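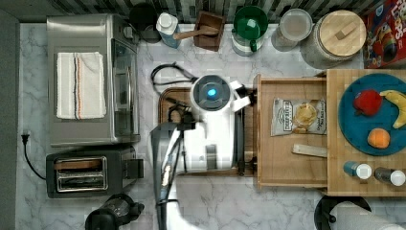 图1 厨房工位的俯视图，机器人在台面中央，左侧是烤箱和烤面包机。

**Prorkik 厨房操作套件评估项目：中期进展报告**

提交给：Sorensen 基金，应用技术组
提交单位：Jekwood 评估室
报告范围：从套件到货到二月底

## 一、先说主要情况

按照资助协议，我们在这一阶段应当完成 Prorkik 套件的安装、基本功能检查和第一轮操作试验，并且对供应商 Cemeron 的服务给出初步意见。安装和功能检查已经完成。第一轮操作试验也已经完成，但是其中关于细杆和把手的部分需要重做一次，原因在第四节说明。服务方面的意见还不完整，我们在第六节只写已经确认的内容。

目前我们的看法是：这个套件可以用于家庭厨房环境的研究，但是现在的版本还不适合交给没有机器人经验的用户单独使用。软件比硬件更需要改进。说明书的问题也比我们预想的多，幸好它们比较容易修改。

我们没有要求改变项目总预算。备件一项有 2000 欧元，到目前为止没有动用，我们希望保留到下一阶段，具体请求写在最后一节。

## 二、评估的对象和方法

Cemeron 提供的 Prorkik 套件包括机器人本体、机械臂、夹爪、腕部相机、控制软件，以及一年的远程支持服务。我们评估的是这个整体，不是单独评估机械臂。对购买者来说，如果机械臂很好，可是软件每次更新以后都要重新设置，那么这个产品仍然不好用。所以我们在协议里写的是“套件和服务”，报告也按这个意思来写。

试验地点是一个普通样式的厨房工位。台面是白色大理石花纹，墙面是深色条纹瓷砖，台面上放着日常的厨房用品。我们和供应商讨论过是否应当先清理台面。供应商建议使用比较空的台面，他们认为这样可以更快看到机械臂的真实能力。我们没有接受这个建议。协议的目的就是了解套件在有杂物的环境里怎样工作，而且家庭用户的台面一般也不会很空。烤箱、烤面包机、调料瓶、水果盘和纸巾架都留在工位上，操作员只在安全检查需要的时候移动它们。

试验分成以下几类：

- 拿起和放下：水果、小瓶、袋装食品，以及形状接近细条的物品；
- 打开和关上：抽屉式的木托盘；
- 接近和握住固定物：把手、金属杆；
- 在杂物之间移动，不接触旁边的物品。

每一次尝试都由操作员在结束后马上记录结果，另外保存腕部相机的视频和关节数据。第一轮一共保存了 2408 条记录。这个数字包括成功的、失败的和操作员主动停止的尝试，不包括软件没有正常启动的情况。没有正常启动的情况我们写在另外一个日志里，和本报告一起提交。

关于结果的分类，我们用了比较严格的定义。物品被拿起后又在移动中滑落，算失败。物品放到了目标区域，但是倒下了，也算失败，除非任务说明里允许它倒下。供应商自己的演示材料使用的定义比较宽，因此两边的成功率不能直接比较。我们已经把这一点写信告诉他们，他们表示理解。

## 三、安装和第一次使用

安装所需的时间比说明书写的长。机械部分没有大的困难：零件的加工质量好，螺丝孔对得准，线缆的长度也够用。主要的时间花在软件上。

第一个问题是说明书和软件的版本不一致。说明书里的设置页面在新软件中已经移到另一个菜单，名称也变了。我们的操作员有经验，可以自己找到，但是一个新用户很可能会停在这一步。Cemeron 在收到我们的意见以后更新了网上的说明书，随箱的纸质说明书还是旧的。

第二个问题是线缆的管理。机器人工作时，线缆会在台面上形成一个弯，如果旁边有较高的物品，线缆有可能碰到它们。套件里有固定线缆用的夹子，但是夹子是按照光滑的实验桌设计的，用在厨房台面的边缘并不合适。我们现在把线缆固定在离操作区较远的一侧，并且在每次开始前检查一次。建议供应商提供另外一种夹子，这个改动应该不贵。

第三个问题和状态灯有关。机器人头部有一个圆形的蓝色灯，从远处也可以看清楚，这个设计我们觉得好。不过，说明书中没有完整地解释灯的各种状态。例如，“等待命令”和“程序已经暂停”这两种状态，灯的显示非常接近，操作员需要看屏幕才能区分。在厨房这样的环境里，人的手随时可能进入操作区，所以我们认为这两种状态必须有明显的区别。这一条我们列为必须改正的问题。

安装完成以后，校准过程比较顺利。软件会一步一步引导用户，每一步都有文字和简单的图。中文界面的翻译大部分是准确的，只有几个词前后不统一，比如夹爪有时写成“抓手”，有时写成“末端”。我们已经把词汇表发给供应商。

## 四、第一轮操作试验的结果

### 4.1 拿起和放下

水果类物品的结果最好。苹果和桃子一类接近圆形的物品，夹爪可以稳定地握住，力量也合适，没有留下明显的压痕。香蕉需要选择握住的位置，软件自动选择的位置一般可以接受，但是当香蕉靠着盘子的边缘时，夹爪的手指有时会先碰到盘子。

小调料瓶站立的时候比较容易，倒下的时候就困难很多。瓶身是圆柱形，夹爪轻轻一碰它就会滚动。操作员试过从上方直接向下接近，效果比从侧面接近好。软件里没有“从上方接近”的固定选项，需要每次手动设置，我们建议加上。

袋装食品是这一类里最弱的部分。袋子表面柔软并且反光，软件经常把袋子的边缘判断错。我们请供应商说明，他们回答说现在的版本没有专门针对软包装训练，下一个版本会改进。这个说法我们暂时记录，不作评价。

### 4.2 打开和关上

木托盘的打开动作基本可靠。关上的动作出现过托盘没有完全到位的情况，而软件报告“完成”。这说明软件是根据手臂的位置来判断任务结束的，它没有检查托盘本身的位置。对研究用户，这个问题可以接受，因为他们会自己检查视频。对一般用户，这会影响信任。我们把它列为应当改正的问题，优先级为中等。

### 4.3 在杂物之间移动

这一部分的结果比我们预想的好。手臂在烤箱和木柜之间移动时，路线规划是保守的，它宁可多走一点路，也不靠近旁边的物品。缺点是速度慢，有时候手臂会停下来重新计算，停的时间没有规律。操作员反映，这种没有提示的停顿让人不安，他们不知道机器人是在计算还是出错了。我们建议在屏幕上显示一行简单的文字，说明现在正在重新规划路线。

台面上的大理石花纹没有造成很大的困难。试验开始前我们担心灰色的纹路会被认为是物品的边缘。在检查过的记录中，这种错误很少，而且多数出现在光线较弱的时候。

### 4.4 接近和握住固定物

这是第一轮中最需要讨论的部分，也是我们决定重做的部分。

工位的木质表面上装有一根深色的金属杆，由圆形底座和一段短的连接件支撑。金属表面很光滑，颜色接近黑色，只有边缘的地方露出一点铜色。对人来说，握住这样的杆没有任何困难。对腕部相机来说，这里有几个不利的条件同时存在：杆身有一条长的反光，杆的后面是浅色的大理石花纹，而夹爪自己的外壳也是黑色的，并且就在画面的上部。当夹爪从上方靠近杆的时候，黑色的外壳和黑色的杆在画面里连在一起，软件不容易判断哪里是夹爪的结束、哪里是杆的开始。

另外，腕部相机的图像压缩得比较多。在深色物体和浅色背景的交界处，可以看到方块形的痕迹。人眼看的时候影响不大，但是用来计算边缘的位置就不够好。我们问过供应商能不能降低压缩的程度，他们说可以，但是需要更换一个设置文件，并且数据的存储量会增加。这个设置没有写在说明书里。

由于我们是在第一轮接近结束的时候才知道这个设置，前面关于金属杆的记录都使用了默认的压缩。如果把这些结果直接写进最后的评估，对供应商可能不公平；但是如果只写改了设置以后的结果，对购买者也不公平，因为购买者拿到的是默认设置。所以我们的办法是两种设置都测，分开报告。默认设置的记录已经有了，现在需要补上另外一组。

夹爪本身在这一部分的表现是可以的。手指的开口够大，握住细杆的时候没有发现打滑。操作员手动控制时，多数尝试都能完成；差距主要出现在自动模式。因此我们倾向于认为，问题在图像和软件，不在机械结构。这个判断还需要补测的数据来支持。

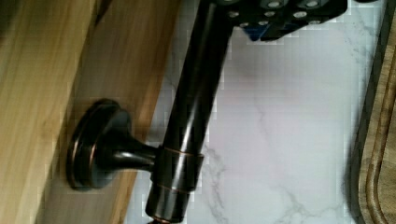 ## 五、数据的质量和保存

所有记录按照协议保存了两份，其中一份放在 Jekwood 的内部服务器，另一份放在离线硬盘。每条记录都有任务名称、操作员的编号、软件版本和结果。操作员的姓名不在数据里。

检查中发现了一些需要说明的情况：

1. 软件更新以后，时间标记的格式有变化。旧格式和新格式混在一起，如果不处理，排序会错。我们已经写了一个转换程序，并且用人工方式抽查过结果，没有发现新的错误。
2. 一部分记录的视频比关节数据短。原因是操作员停止试验时，视频先停止，关节数据后停止。这不影响结果的分类，但是如果别人想用这些数据做训练，需要知道这一点。
3. 任务名称有少量拼写错误，已经统一改正，原来的名称保留在备注中。

Cemeron 提供的导出工具可以使用，但是速度不快，而且导出中断以后必须从头开始。对于小量数据没有关系。对于我们这样的数据量，操作员需要安排在晚上进行，第二天早上再检查。我们希望供应商加上继续导出的功能。他们回答说已经在计划里，没有给出时间。

关于数据是否公开，协议里写的是在项目结束后决定，我们现在没有新的意见。厨房工位上有一些带商业包装的食品，如果将来公开，可能需要先确认这些包装出现在数据中是否合适。

## 六、对供应商服务的初步意见

远程支持是这个套件价格中的一部分，所以我们也记录了每一次联系的过程。

支持人员的态度认真，回答的内容一般是准确的。技术问题如果可以通过设置解决，通常在同一个工作日内就有回答。需要开发人员参与的问题就慢得多，有时候我们需要再次写信询问。支持系统里的问题状态有时显示“已解决”，而我们这边还没有确认。我们请他们以后在关闭问题之前先得到用户的同意，他们接受了。

供应商还进行了一次远程培训。培训的内容偏向演示，动手练习的部分太少。我们的操作员希望培训可以直接使用用户自己的工位，而不是供应商准备好的桌面，这样可以早一点遇到实际的问题，例如线缆的位置和反光的表面。

还有一个合同方面的问题。远程支持包括软件更新，但是合同没有写清楚用户能不能拒绝更新，或者退回到旧版本。对于评估和研究工作，版本不能在试验中间改变，这一点很重要。我们现在的做法是在试验期间断开自动更新，供应商口头同意了，我们正在等书面的确认。

## 七、问题清单和目前状态

| 问题 | 级别 | 状态 |
|---|---|---|
| 状态灯的“等待”和“暂停”不容易区分 | 必须改正 | 已报告，供应商正在研究 |
| 图像压缩设置没有写入说明书 | 必须改正 | 已报告，供应商同意修改 |
| 软件没有确认托盘位置就报告“完成” | 应当改正 | 已报告，没有时间表 |
| 重新规划路线时没有提示 | 应当改正 | 已报告，没有时间表 |
| 导出中断后不能继续 | 应当改正 | 在供应商的计划中 |
| 线缆夹子不适合厨房台面 | 建议 | 已报告 |
| 纸质说明书版本旧 | 建议 | 网上版本已更新 |
| 界面词汇不统一 | 建议 | 词汇表已发送 |

级别由我们自己决定，没有和供应商商量。供应商对“必须改正”的第一条有不同意见，他们认为屏幕上的信息已经足够。我们保持原来的级别。操作员的眼睛在工作时应当看着手臂和台面，不应当为了确认状态而转头看屏幕。

## 八、和计划的差别

原来的计划是在本阶段结束时完成全部第一轮分析。现在除了 4.4 节的部分，其他分析都已完成。补测需要使用同一个工位，物品的位置和光线也应当尽量和原来一样。我们保存了工位的布置记录，所以恢复布置不是难事，主要的限制是操作员的时间。

第二轮试验原来准备加入餐具和带盖的容器。我们仍然准备这样做，但是会先完成补测，再开始第二轮。如果两项工作同时进行，软件的设置会在两种压缩方式之间来回改变，容易产生记录错误。

人员方面没有变化。安全方面没有发生需要报告的事件。有几次操作员使用了停止按钮，都是预防性的，手臂按照要求停了下来。

## 九、下一阶段的工作和我们的请求

下一阶段我们准备做以下工作：

- 用低压缩设置补测金属杆和把手的任务，和默认设置的结果分开报告；
- 请一位没有参加过安装的同事，只按照更新后的说明书安装一次，记录遇到的困难；
- 开始第二轮试验；
- 从供应商得到关于软件版本的书面确认；
- 对软包装的任务，等新版本发布后再测，如果新版本没有按时发布，就按现在的结果写。

我们请 Sorensen 基金考虑下面的事项。

第一，同意把备件一项的 2000 欧元转到下一阶段，用途不变。夹爪的手指是会磨损的零件，虽然现在没有更换，第二轮的任务对手指的压力更大，我们希望手边有备用的。

第二，同意第二轮试验在补测完成以后开始。最后报告的提交时间不受影响，我们已经重新安排了写作和分析的顺序。

第三，请告诉我们，最后报告是否需要包括价格的比较。协议的正文没有要求，但是附件中提到了“购买建议”。如果需要，我们要向 Cemeron 索取不含远程支持的单独报价，他们目前没有公开这个价格。

启动失败的日志、词汇表和工位布置记录作为附件，与本报告一起提交。数据转换程序也可以提供，请事先通知我们，我们需要补充使用说明。

Jekwood 评估室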